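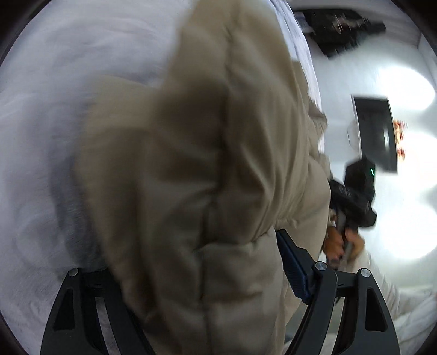
Atieno Were says the worst part of her burglary was the form. The officer was patient and kind, she writes, but when he asked for the serial number of her sewing machine she had nothing, and when he asked what color the second suitcase was she started guessing.

I loved getting that message (well, not the burglary part!) because it gives me a reason to put all my home inventory and police report tips on one page. I've been nagging my family about this for years. It's an afternoon of work, it's kind of fun once you get going, and if someone ever does walk off with your stuff you'll be able to hand over a list instead of standing in the kitchen trying to remember what was in the hall closet.

Start with one drawer

Please don't start with the whole house. Start with the drawer where you keep the camera, the spare phone, the old tablet, whatever you've got. Take everything out, write down the make, the model and the serial number, and put it back. Done! You've got a list now, and it only gets longer from there.

Serial numbers hide. On laptops they're usually underneath, on TVs on the back (use your phone to reach behind and snap the sticker, so much easier than moving the stand), and on bikes they tend to be stamped under the bottom bracket, where all the mud goes. Wipe it with a damp rag and hold a flashlight sideways so the stamping throws a little shadow. My Bansal mixer has its number inside the bowl clamp, of all places. Took me three tries to find it.

What to write down

Make and model
Serial number, copied twice and compared
Color, and any scratch, dent, sticker or repair
When and where you bought it, even if it's just "August, yard sale on Elm"
What you paid

That scratch line matters more than you'd think. A pawn shop might have a shelf of the same drill, but only one of them has your dab of green nail polish on the handle. Which brings me to my favorite trick: nail polish! A dot in the same hidden spot on every tool you own. It goes on in seconds and it stays put on plastic for ages if you let it dry overnight.

Marking things so they can come home

An engraving pen is great for metal. I have a cheap Skevura one that buzzes like an angry bee and does the job. Practice on an old pan lid first, because the tip skates at the start. Keep your letters small and go over them twice.

Don't engrave your Social Security number, though. People used to be told to do that and it's a terrible idea now. Ask your local police department what they'd like to see on there, as many will tell you over the phone, and some lend out engravers too.

For fabric, luggage and anything soft, a laundry marker on the inside of a seam or the care label works well. Press it with a warm iron through a scrap of cotton and it will last through more washes.

Keep the list somewhere that isn't the house

A list on the laptop goes out the door with the laptop. I keep mine in three places: printed in an envelope at my sister's, in my email as an attachment to myself, and on a little Ukach thumb drive in my desk at work. The printed one sounds old-fashioned, and it's the one I'd grab first.

If you're writing by hand, the Wumau ledger pads have nice wide columns. A school notebook is fine too. Number the pages. 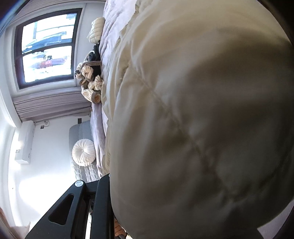 If it happens

Okay, deep breath. If you come home and the door is open or a window's broken, don't go in. Go to a neighbor's or back to your car and call 911 from there. If you only find out later that something's missing (a bike gone from the shed, say), call the non-emergency number, and put that number in your phone today while you're thinking of it.

Until an officer has been, leave things alone. I know the urge to sweep up is huge! Take photos from the doorway and keep your hands in your pockets.

Then, when you talk to them:

Stick to what you know. "I locked up at 7:30 a.m. and got back at 6 p.m." is perfect. If you're not sure, say you're not sure.

Ask for the report number before they leave, and write it on the front of your list. Atieno wrote hers on her hand and washed it off doing the dishes.

Get the officer's name and the best way to add things later. You will remember more things at two in the morning, everyone does.

Ask how to get a copy of the report. Your insurance company will probably want it.

Receipts

Thermal paper fades to nothing, so take a picture of a receipt the day you get it. I only bother with things over $200, plus anything with a cord. My own list came to 714 items by the end, and Atieno has beaten me with 810, and she has asked me to mention that it includes her yarn.

Once a year is plenty for updates. I do mine when I change the smoke alarm batteries, with the radio on and a big mug of tea. Cross out what you've given away and add the new stuff at the bottom. Next time I'll go through shed locks and hasps, and the right screws for them.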